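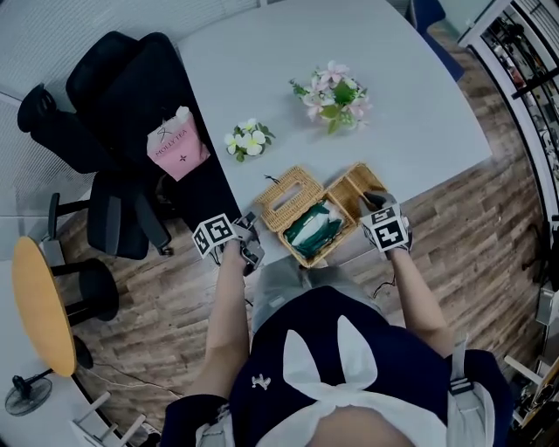
編みかごの傷み方と直し方 ― フロルクホルム地区の修理台帳を読む
生活文化演習 グループ課題報告書

1. テーマを決めるまで

私たちの班は四人で、最初は「捨てられる家具」について調べる予定だった。ところが粗大ごみの統計は品目の分け方が大きく、椅子も棚も「木製家具」にまとめられていて、学生が半年で扱うには手がかりが足りなかった。班の一人が祖母の家から持ってきた籐のかごの底が抜けていて、どこに頼めば直るのかを調べたところ、フロルクホルムの旧市場の裏に工房が一軒残っていることがわかった。そこから話がかごのほうへ移り、担当教員の了承を得て題目を変更した。

工房の名前はレストレポという。先代の姓をそのまま屋号にしたもので、現在はネウザ・ゴドイさんが一人で仕事をしている。電話で趣旨を伝えると、古い修理台帳があるので見たければ来てもよい、ただし火曜日だけにしてほしい、と言われた。火曜日は店を閉めて材料の支度をする日で、作業台の端が空くからである。

本報告では、この台帳から読み取れる編みかご類の傷み方を中心に、素材の基礎知識、アンケートの結果、自分たちで行った底の編み直しの記録をまとめる。

2. 籐について

2.1 植物としての籐

籐(ラタン)はヤシ科のつる性植物で、主に東南アジアの熱帯雨林に生える。竹と混同されることが多いが、竹はイネ科で茎の中が空洞であり、籐は中まで繊維が詰まっている。茎には鋭いとげがあり、これをほかの木にひっかけながら上へ伸びていく。種類は非常に多いが、家具や日用品に使われるのはその一部である。

収穫した茎は葉鞘とよばれるとげのついた外皮をはがし、乾燥させて出荷する。産地によっては油で煮る工程や硫黄でいぶす工程が入る。輸入される時点で、すでに太さや等級で選別されていることが多い。

2.2 加工材の種類

修理で使う材料は大きく二つに分かれる。茎の表面を薄くはいだものが皮籐、残った芯を丸く引いたものが丸芯である。丸芯は太さをミリで呼び、細いものは縁のかがりや小物、太いものは骨組みに使う。このほかに断面を半円にした半芯、平たくした平芯があり、工房では太さ別に棚に立てて保管していた。

皮籐はつやがあって水をはじき、摩擦に強い。持ち手の巻き直しには必ず皮籐を使うとゴドイさんは言う。丸芯は水を吸いやすく、その分よく曲がる。編む前に水に浸すのはこのためだが、浸けすぎると毛羽立ちが出るうえ色もくすむ。工房では細い丸芯なら短時間、太いものは長めに浸け、あとは濡れた布に包んで台に置いていた。時間を尋ねたが「指で曲げて決める」とのことで、数値では記録できなかった。

2.3 名称の問題

調査の途中で困ったのが呼び方である。「籐」「ラタン」「ウィッカー」が店によってばらばらに使われている。ラタンは植物と素材の名前であり、ウィッカーは編んで作ったもの全般を指す言葉で、柳でもイグサでも紙ひもでもウィッカーと呼べる。樹脂製の家具が「ラタン調」として売られている例もあり、アンケートの回答者の中にも区別がついていない人がかなりいた。本報告では、素材が台帳で確かめられるものだけを籐と書き、それ以外は編み製品と書くことにする。

3. 調査の方法

3.1 修理台帳

台帳は大判のノートで、受付順に品名、依頼者、箇所、材料、代金が書かれている。先代の時代のものは字がかすれて読めない頁があり、判読できた範囲だけを対象にした。判読できた記録は全部で2,533件あった。このうち椅子や長椅子などの家具、すだれ、乳母車などを除き、かご・箱・盆など手で持てる大きさの編み製品に絞ると390件になった。

入力は二人一組で行い、一人が読み上げて一人が表計算ソフトに打ち込んだ。途中で交代すると「縁」と「端」のような言葉の使い分けがずれることに気づき、最初の三冊は入力をやり直した。傷みの箇所が二か所以上書かれている場合は、最初に書かれた箇所を主な箇所とした。この決め方については後の反省で触れる。

3.2 アンケート

六月に、学内とボトポートの駅前商店街で紙のアンケートを配り、50人から回答を得た。設問は、編み製品を持っているか、どこで何に使っているか、傷んだときにどうしたか、の三つを中心にした。年齢は十歳刻みで選んでもらったが、学内で配った分が多く、二十代に偏っている。

3.3 聞き取り

ゴドイさんのほか、エヴソープで生活道具の貸し出し館を運営している福田茂さんに話を聞いた。福田さんの館では食器や祭事の道具と一緒に編みかごも貸し出していて、不特定の人が使ったときにどこから傷むかを長く見てきた人である。聞き取りはどちらも録音せず、その場でメモを取り、後日清書したものを本人に確認してもらった。

4. 結果

4.1 台帳にみる傷みの箇所

390件を主な箇所で分けた結果は次のとおりである。

持ち手 148件
縁 121件
底 67件
側面 39件
その他・不明 15件

持ち手と縁で全体の七割近くになる。私たちは底がいちばん多いと予想していたので、この結果は意外だった。予想の根拠は班員の祖母のかご一つだけだったので、外れても仕方がない。

持ち手の傷みは、巻いてある皮籐がほどけたものと、芯が折れたものに分かれる。台帳では前者を「巻き」、後者を「手折れ」と書き分けていて、件数は巻きのほうがずっと多かった。巻きの修理代は安く、同じ依頼者が何年かおきに同じかごを持ち込んでいる例も見つかった。

縁の傷みは、引きずったり重ねたりすることで外側のかがりが切れるものが中心だった。側面の39件には、猫が爪をといだ、犬がかんだ、という書き込みがあるものが含まれる。先代は原因を聞くと必ず書いておく人だったそうで、頁の余白に「窓から落とす」「子が乗る」といった短いメモが残っている。こうした書き込みはゴドイさんの代になると減る。本人によれば、書く時間があったら編みたいからである。

4.2 品目ごとの違い

品目別では買い物かごが最も多く、脱衣かご、裁縫箱、果物盆と続く。買い物かごは持ち手、脱衣かごは縁と底、裁縫箱はふたの蝶番まわりに修理が集中していた。蝶番は革や布で作られていることがあり、台帳の「その他」にはこの交換が入っている。

ティッシュボックスのケースや小物入れは、古い台帳にはほとんど出てこない。新しいほうのノートになってから少しずつ増える。重いものを入れず、置いたまま使うため、持ち手や底への負担はかかりにくい。修理の記録を見ると、取り出し口の角のかがりが外れたという内容が目立つ。箱を入れ替えるときに紙箱の角が当たるのと、指が同じところをこするのとで、開口部の縁に傷みが集まるようだ。

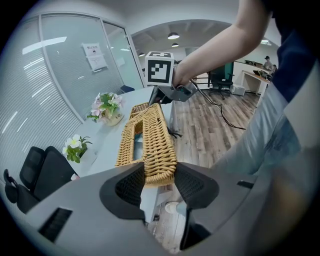 図1 編みのティッシュボックスケース。上面に長方形の取り出し口がある。

開口部のある箱ものは、編み目を途中で切って穴をあけるのではなく、穴の周囲に枠になる芯を先に置き、そこへ編み材を折り返して留める作り方が多いという。工房で見せてもらった修理待ちの品は、この折り返しが一か所ゆるんだだけで隣の三、四目までゆるんでいた。早めに持ってくれば数分の仕事で、放っておくと枠ごと組み直しになる。ゴドイさんは、箱ものは見た目がきれいなうちに持ち込まれることが少なく、その点は買い物かごよりも扱いにくいと話していた。

4.3 アンケートの結果

編み製品を持っていると答えた人は50人中41人だった。そのうち現在も使っている人は33人で、残りの八人は物置や実家に置いたままにしている。使い道は洗面所の収納、パンや果物の盛り付け、雑誌入れ、ペットの寝床などで、外へ持って出る人は少なかった。

傷んだときにどうしたかという問いには、「そのまま使っている」が最も多く、「捨てた」が次に多かった。「修理に出した」は六人、「自分で直した」は四人である。自分で直したと答えた人に方法を尋ねると、結束バンド、釣り糸、木工用接着剤、麻ひもが一人ずつ挙がった。

修理に出さない理由では「頼む場所を知らない」が「費用が高そう」を上回った。工房の料金表を見せて感想を聞いたところ、思ったより安いという人と、新しいものが買える値段だという人に分かれた。量販店のかごと比べるか、家に昔からあるかごを思い浮かべるかで受け取り方が変わるらしく、どちらの答えももっともである。

自由記述には次のようなものがあった。
「ほこりがたまるので掃除機で吸っている」
「素材がよくわからないので濡らしていいのか不安」
「母のものだから捨てにくい」
「樹脂だと思っていたら本物だった」

4.4 貸し出し館での聞き取り

エヴソープの貸し出し館は、もと織物倉庫の一階にある。福田さんは館の棚を案内しながら、かごの返却時に見る順番を教えてくれた。まず裏返して底の角、次に持ち手の付け根、最後に縁を指で一周なぞる。目で見るより指のほうが早く、ささくれがあれば必ずひっかかるという。

貸し出し用のかごは、家庭で使うものより底が先に傷む。運搬中に床へじかに置かれる回数が多いからだというのが福田さんの見方で、台帳の結果とは反対になる。館では底の四隅に当て革をつけるようにしたところ、修理に回す数が減ったそうだ。ただし当て革のところに湿気がこもってかびが出たことがあり、現在は革を外せるように糸で留めている。

保管についても聞いた。重ねると下のかごの縁がつぶれるため、梁に渡した棒に掛けて吊るしている。冬に暖房をつけた部屋に置くと乾きすぎて折れやすくなるので、吊るす場所は北側の廊下である。年に二度、霧吹きで軽く湿らせてから陰干しにする。

5. 底の編み直し実習

5.1 準備

班員の祖母のかごを教材にして、底の編み直しを行った。材料は丸芯400グラムを一束、工房から分けてもらった。道具は目打ち、剪定ばさみ、霧吹き、洗濯ばさみ、平たい重しである。使った丸芯は束の半分ほどで、残りは練習に回した。

もとの底は井桁組みで、縦芯の何本かが角の部分で折れていた。ゴドイさんの判断では、底全体を外さなくても折れた芯に新しい芯を添えて差し込めば足りる。私たちは編む工程を学びたかったので、外す範囲を少し広げさせてもらった。

5.2 手順

初めに、外す部分の編み目を写真と図で記録した。図には縦芯に番号をふり、横の編み材が上を通るか下を通るかを書き込んだ。この作業に一回分の時間を使った。

次に古い編み材を切って抜いた。乾いた籐はもろく、引っぱるとまわりまで割れるため、霧吹きで湿らせてから少しずつ切る。縦芯は側面まで続いているので、底だけで切ると残りが短くなりすぎる。差し込みしろとして指二本分を残すように教わったが、二か所で切りすぎ、そこは側面のほうまで目打ちですき間をつくって深く差した。

新しい縦芯は先を斜めに削ってから、古い芯に沿わせて差し込む。ここがいちばん難しかった。斜めの面を外側に向けると編み目にひっかかって進まず、内側に向けるとすべって入る。向きの違いに気づくまでに三本折った。
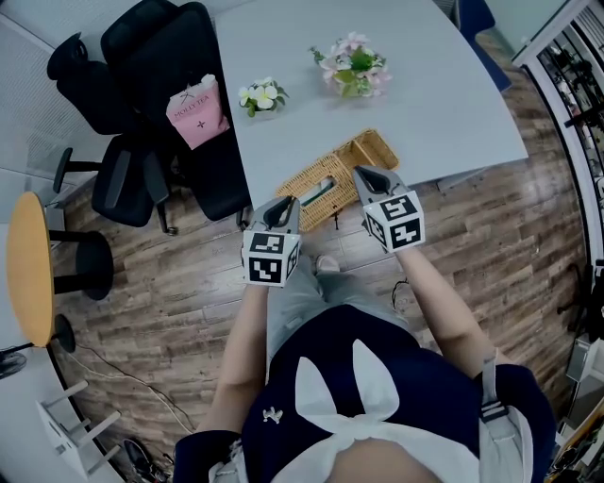

縦芯がそろったら、中心から外へ向かって編んでいく。一目ごとに前の段へ押しつけて詰めるのだが、力の入れ方が人によって違い、交代した段がはっきりわかる仕上がりになった。左半分は詰まっていて、右半分はゆるい。ゴドイさんは一段だけほどいて編み直し、残りはこのままでよいと言った。使っているうちにゆるいほうも落ち着くらしい。

編み終えた底は、内側に平たい重しをのせて一晩乾かした。翌週見ると少し縮んですき間ができていたので、目打ちで寄せて端に一段足した。最後に飛び出した毛羽をはさみで切り、底の裏を手でさわって確かめた。

5.3 かかった時間

記録と外す作業に二回、差し込みに一回、編みに二回、仕上げに一回で、計六回の火曜日を使った。ゴドイさんなら半日で終わる内容である。費用は材料代のみで、指導料は受け取ってもらえなかったため、代わりに棚の材料札を書き直す作業を手伝った。

色については、新しい部分だけが白っぽく目立った。古い籐は日光や手の脂で飴色になるので、同じ材料で直しても初めは合わない。染料で合わせることもできるが、祖母本人がこのままでよいと言ったので染めていない。

6. 考察

台帳では持ち手、貸し出し館では底、箱ものでは開口部というように、傷む場所は使い方によって変わっていた。いずれも手や床や中身が繰り返し当たる場所である。私たちは当初、素材の寿命によって傷むと考えていたが、台帳の中に「籐が古くなって全体が割れた」という記録は数えるほどしかなかった。部分的な傷みを放置し、それが広がったところで捨てられている可能性が高い。

もう一点は、台帳に載るのは修理に持ち込まれた品だけだという問題である。持ち手が壊れると使えなくなるので、人は修理に出す。底の角が少し抜けても布を敷けば使えるので、出さない。したがって持ち手の148件という数は、壊れやすさのほかに困りやすさも含んでいると考えられる。アンケートで「そのまま使っている」が最も多かったこととも合う。

修理先を知らないという回答については、工房の側にも事情がある。レストレポは看板が小さく、電話帳にも家具店として載っている。宣伝を増やす予定があるか尋ねると、これ以上増えたら一人では受けられないという返事だった。修理の情報を広めればよいという提案を報告書に入れるつもりでいたが、受け手が一人しかいない状況では簡単に書けない。今の段階で言えるのは、簡単な巻き直しや縁の留め直しであれば家庭でもできるので、その手順を知る人が増えれば工房は難しい修理に時間を使える、というところまでである。

7. 反省と今後の課題

主な箇所を「最初に書かれた箇所」と決めたことには無理があった。先代とゴドイさんで書く順番の癖が違う。先代は上から順に、ゴドイさんは直した順に書いている。持ち手は上にあるので、先代の時代の記録では持ち手が多めに出ている可能性がある。この点に気づいたのが集計後だったため、今回は修正できなかった。次に行うなら、複数箇所をすべて数える集計も並べて示したい。

アンケートは人数が少なく、年代にも偏りがある。ボトポートの商店街で配った分は回収率が低かった。夕方の買い物の時間に立ったため、立ち止まってもらえなかったのが原因だと思う。午前中に配った日のほうが話を聞けた。

素材の確認も不十分である。回答者が籐だと言ったものが本当に籐かどうか、実物を見て確かめたのは一部にとどまる。

実習で直したかごは祖母の家に戻り、現在は玉ねぎを入れて台所に置いてあるそうだ。余った丸芯で班員の一人が鍋敷きを編み始めたが、提出日の時点ではまだ直径が湯のみくらいしかない。

8. 謝辞

台帳の閲覧を許可し、六回にわたって作業を教えてくださったネウザ・ゴドイさん、館の保管方法を詳しく見せてくださった福田茂さん、アンケートに答えてくださった皆さんに感謝します。

9. 分担

台帳の入力は全員で行った。集計と表は二名、アンケートの作成と配布は二名、実習の記録図は一名が担当し、本文は章ごとに分けて書いたものを最後に一人が文体をそろえた。入力した表計算ファイルは依頼者名を削除したうえで演習室の共有棚に保存している。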